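4. Sealing round the worktop

Read section 3 first if the worktop isn't fixed down yet. Sealing a loose worktop is a waste of a tube.

You will need: one tube of Vamau kitchen sealant (300 ml), skeleton gun, sharp knife, masking tape, old cloths, washing-up liquid. One tube does a normal run. Get two if there's a sink.

4.1 Scrape out all the old sealant. All of it — new won't stick to old.

4.2 Wipe the joint down with Cusier cleaner or plain meths. Leave to dry.

4.3 Measure the gap with a ruler. Up to 7 mm, carry on. Any wider, pack it with foam cord first, then seal over the top.

CAUTION: open a window. Keep the stuff off your skin and away from kids and pets untill it has set.

4.4 Tape both sides of the joint. Straight lines, press the edges down well. 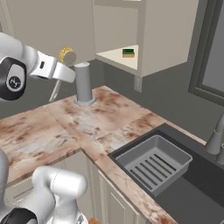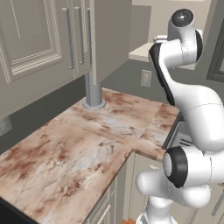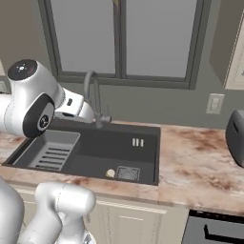 4.5 Cut the nozzle at a slant, a bit smaller than the gap. Small hole to start with, you can always cut more off.

4.6 Start in a corner. Steady pull, even squeeze. Don't stop half way along a wall if you can help it. Release the trigger catch at the end or it keeps on coming.

4.7 Wet finger, drop of washing-up liquid, one smooth pass. Not two. Second pass drags it.

4.8 Tape off straight away, while its still soft. Pull away from the joint, slowly.

NOTE: fill the bath-type sinks with water before sealing the rim, empty them the day after. Doesn't apply to the small Ondden bowls.

4.9 Leave 23 hours minimum before any water goes near it. Longer in a cold room. No wiping, no leaning things on it, no kettle.

CAUTION: do not use Gashaw frame filler here. Similar tube, different stuff, and it goes brown round taps.

Problems

Skin on top, soft underneath — too thick. Leave it another day, then cut out and redo if no better.
Gaps at the corners — top up once set, clean first.
Won't come out of the gun — pierce the inner seal, people forget.

Changes to this section: Kumaresan Chettiar, October 26, 2022. Step 4.3 reworded, old gap size was wrong. Section 5 (tap holes) to follow.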